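Equipment Planning and Procurement – Member Forum
Thread: Replacement pads and a second hand-held gripper: one budget line or two?
Started 2020-10-25

obed_atinga
Facilities and Equipment, Lomgate
Good morning. I am preparing the equipment request for our small-parts handling program and would welcome the views of members who have been through a similar exercise. The request must be submitted in May, and the ceiling for this line is $3000. Anything above that figure goes to a separate review, which I would prefer to avoid.

Our present work is drawer handling: opening and closing the clear drawers of a tabletop organizer, and placing and retrieving small items. The operators use a hand-held gripper with padded fingers.

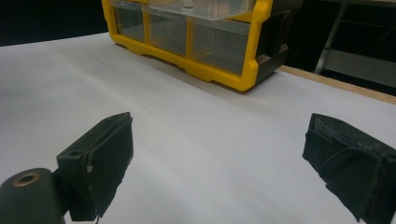 The question before us is whether to spend the full amount on a second complete gripper, or to keep the present one in service and put the money into pads, fingers and fasteners. Hurkeo has quoted for a complete unit. Oksanen has quoted for 20 pad sets, with fingers priced separately. Both quotations are valid until the end of the budget period. I have no strong preference and would like to hear the case for each.

bench_planner
I would recommend the second unit. In our department a single tool meant that every repair stopped the work. Pads can be bought from the operating budget at any time, while a complete tool generally cannot. If your rules separate capital items from supplies in the same way, you should use the capital line for the thing that only the capital line can buy.

Kiều Lại
Purchasing, Gandau
I must respectfully disagree with the previous reply. Pads are a recurring cost, and a second gripper doubles the number of fingers that have to be kept in good order. We bought 2 complete units in one year and made no provision for spares. By the following spring both had worn pads and there was no approved supplier for replacements. The purchase itself was sound. The plan around it was not.

I would ask Mr. Atinga to state how often the pads are changed now, and who decides that a change is due.

obed_atinga
Thank you both. At present there is no fixed interval. The operator reports wear and the pads are changed when stock allows. I accept that this is a weakness in the request as drafted. The edges are where we see it first, and fraying with loose fibers is the usual condition of a pad that has been in service for some time.

bench_planner
With respect, that is an argument for a maintenance schedule and does not settle the purchase. A schedule costs nothing. You could adopt one tomorrow and still buy the second unit.

Kiều Lại
A schedule costs the price of the pads it calls for. That is my point. If the interval turns out to be short, the supplies budget will feel it for the whole year.

r_tolliver_ops
May I ask a practical question? Is the felt or fabric facing something you wrap yourselves, or do you buy the fingers already covered? We obtained a quotation for pre-covered fingers and the difference in price was considerable. We also found that labor for wrapping had been left out of every comparison we had on file.

obed_atinga
We wrap them ourselves. The labor has not been counted, and I will add it. For reference, the tabletop arrangement will stay as it is under either option. The organizer and the table are already paid for and form no part of the request.

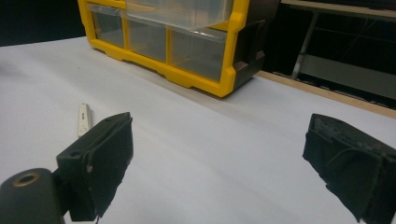 I have also been asked to include the time lost during pad changes. An estimate exists but I am not satisfied with it, and I would sooner submit the request without that figure than with a poor one.

Kiều Lại
I would leave it out and say so in the notes. Reviewers accept a missing figure more readily than one that has to be withdrawn. Please also ask Oksanen whether the pad sets may be delivered in 2 shipments. Adhesive backing has a shelf life, and a full year of stock in a cupboard is not always usable at the end of it.

bench_planner
That is a fair observation about the adhesive. I would still put the complete unit first on the request and list a smaller pad order beneath it. If the total exceeds the ceiling, ask Hurkeo for a price without the carrying case and the training visit – in our experience those items were added by default.

r_tolliver_ops
Agreed on the training visit. We paid for one and did not use it.

obed_atinga
I was not aware that the visit could be removed. I have written to Hurkeo for a revised quotation and to Oksanen regarding split delivery. I will post both replies in this thread when they arrive, together with the wrapping hours.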